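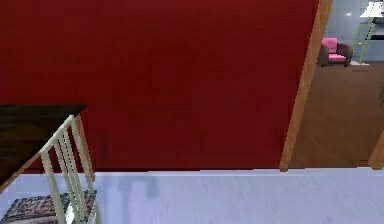
Guides > Comedy > Open mics

Watch Listen Guides Forum

Your first four minutes of stand-up

Pick one story you already tell friends, and write it out the way you say it (swearing and all!). Cut everything before the first laugh. Now read it aloud with a timer, 9 times if you can stand it. Record your set on your phone and listen the next morning.

Comments

Trying this at Horkell in March!

My draft was 2000 words, oops.

Does the Bereck night still give a light at three minutes?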